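4.2 Does daylight change how people judge cloth?

The claim that shoppers judge woven cloth more favourably in daylight is repeated so often in the trade that few writers trouble to give a source for it. We traced the version used in the Skastodport retail guidance back through two handbooks and a conference talk, and found at the end of the trail a single shop trial with no comparison group. The talk reports that sales of plain curtain fabric went up after a window was uncovered. It does not say what happened to sales in the other branches over the same weeks, or whether prices changed. We do not think a finding of that kind can carry the weight put on it.

Brunton's later survey is better, though not by as much as its readers suppose. Fletcher Brunton asked 1545 customers to rate the feel of undyed cloth from its look alone, and reported that pieces seen by a window were called "softer" and "better made" than the same pieces seen under ceiling lights. The difference is small. It also depends on a rating scale that was altered part of the way through the work, and the published tables do not separate the answers given before the change from those given after it. We asked for the full answers and received a summary.

There is a further difficulty, which none of the studies we read deals with properly. Daylight is treated as one condition, as if it were a lamp with a switch. Direct sun and open shade on the same piece of cloth are very different things to look at (Figure 7). In direct sun a pale weave can lose its colour almost entirely while its texture becomes easier to see; a short distance away, in shadow, the colour returns and the texture sinks. A customer who says that she likes the cloth "in daylight" may be reporting on either.
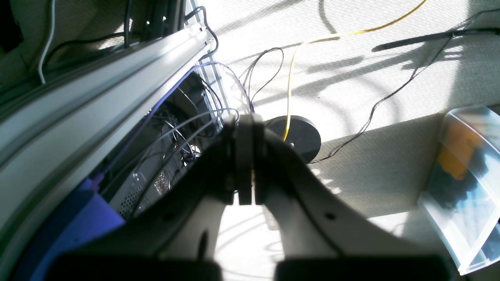

Figure 7. Pale woven cloth in direct sunlight and in shade. The fine grid of the weave is clearest where the sun falls on it.

Our own trial was meant to test the claim under fairer terms. We used 12 plain cloths from two suppliers, Hullex and Veloso, and showed each of them in direct sun, in shade and under shop lighting. The order was mixed for every visitor, and the people recording the ratings were not told what we expected. Fifty visitors took part. Seventeen gave their highest marks to cloths seen in shade, a result that would be hard to guess from the handbooks, and one that we would not lean on either, given the size of the group.

Ratings of softness did not differ between shop lighting and shade. Ratings in direct sun were more spread out than in either of the others, and visitors who had sewn at home tended to mark the sunlit cloths down, several of them saying that they could see faults in the weave. Brunton explains his own result by saying that sunlight "flatters" cloth. We see nothing in our ratings to support that word.

Defenders of the original claim have pointed to the Disetti showroom study, which reports a strong preference for window displays. But the window displays there were also larger, newer and nearer the door. Until somebody moves the same cloth between the same two tables, we see no reason to count the study as evidence about light at all.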